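Skarau Cuts Salt in Ready Meals and Soups Ahead of Labeling Changes

Chilled food maker Skarau has finished reworking the recipes for its soups and single-serve ready meals to bring down their salt content. The new versions will go into stores from August and will replace the current products on the shelf at the same price and pack size.

The work covers 441 recipes made at the company's Pikville and Whiteley plants, including those produced under retailers' own labels. Salt has been lowered in all of them. The largest cuts are in the tomato and bean soups, where stock powder has been replaced with a vegetable stock cooked on site.
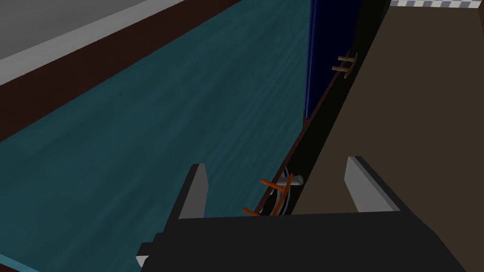
Gripper with fingers open over a teal countertop.

"Salt does several jobs in a chilled meal, and taste is only one of them," said Sheila Hulme, head of product development at Skarau. "When you take it out, the sauce can get thinner and the shelf life can get shorter. We had to go back to the cooking times and the order the ingredients go in. Some of the pasta dishes went through the kitchen many times before we were happy with them."

The company did not use potassium chloride in the new recipes. Early trials with it left a bitter taste in the cream sauces, and retail customers had asked for shorter ingredient lists. Yeast extract has also been removed from the soups. Onion, celery, dried mushroom and lemon juice are used in its place.

Skarau tested the new recipes with 1,757 shoppers, who tasted the old and new versions without being told which was which. Most found no difference in the soups. The lasagna and the chicken and rice dish scored lower in the first round and were changed before a second tasting.

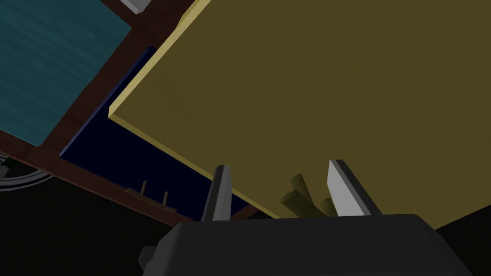 PIKVILLE, May 29, 2021

Skarau will also supply its reduced-salt stock to other manufacturers for the first time. Cleltano, which makes pies and filled pastries, has agreed to take the stock for its gravy range under a contract lasting 2 years. It will be made at Whiteley and shipped chilled.

"Smaller producers are being asked to meet the same targets as everyone else, and many of them don't have a development kitchen," Hulme said. "Buying in a stock that already works saves them a lot of trial batches."

Packs of the new products will carry updated nutrition panels. There will be no "reduced salt" flash on the front. Skarau said shoppers in its tastings tended to expect less flavor when they saw one.

Retail buyers can request samples and full product specifications from the Skarau sales office in Pikville.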